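Fixing hook rails, key racks and light shelves to plasterboard

Home > Workshop > Walls and fixings
Last updated: Sep 1, 2024

Most failures of small wall fittings come from the wrong plug or an oversized hole. The notes below cover hollow plasterboard walls, solid walls and painted boards. Weights given by plug makers are for new board in good condition. Old or damp board holds much less.

Finding out what the wall is

Knock along the wall with a knuckle. A hollow note means board on studs or battens. A dull note means masonry or a stud. Confirm with a bradawl inside the area the fitting will cover. If it goes in with a light push and then meets no resistance, the wall is hollow at that point. White dust is plaster or board, red dust is brick, grey dust is block.

Stud centres are commonly 400 mm or 600 mm. Run a detector along the wall at two heights and mark both edges of each stud in pencil. A rail with one end in a stud and the other in a plug is acceptable for coats.

Cables and pipes

Do not drill directly above, below or level with a socket or switch. Set the detector to its cable mode and go over the area twice, once in each direction. Foil-backed board gives false readings on some detectors.

Choosing a plug

Self-drilling metal plugs: quick, and suited to key racks and small frames. Drive them by hand for the last few turns. A power driver will strip the board.
Spring toggles: for heavier rails. They need a large hole and cannot be recovered if the screw is taken out fully.
Nylon wall plugs: solid masonry only.
Direct screw into stud: the best fixing where the position allows. Use a screw long enough to pass through the board and at least 30 mm into the timber.

Drilling

Put low-tack tape over the mark to stop the bit wandering. Drill board with the hammer action off. Hold a folded envelope taped under the hole to catch dust. For masonry, wrap tape round the bit at the plug length plus 5 mm, and clear the hole before fitting the plug.

Hook rails on a painted board

Where the wall is poor, fix one board to the studs and put the hooks on the board. Use 18 mm sheet, primed on both faces and all edges to prevent bowing. Rub down with 180 grit between coats. Let the paint harden for a week before fitting the rail or it will stick and lift when moved.

Set the first and last hooks, stretch a string between them and divide the distance equally. For keys, 80 mm between centres is enough. For coats, allow double. 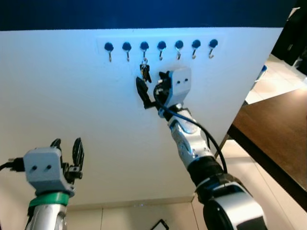
Seven-hook rail on a white panel, keys on the third hook.

Tighten screws in rotation, a half turn each, and stop when the rail is flush. Check them again in December, once the heating has been on for some weeks and the timber has shrunk.

Filling old holes

Push a spent plug below the surface with a nail punch and fill over it. Holes wider than 10 mm need a patch of scrim tape first. Fill in two passes, sand flush and prime the spot before painting.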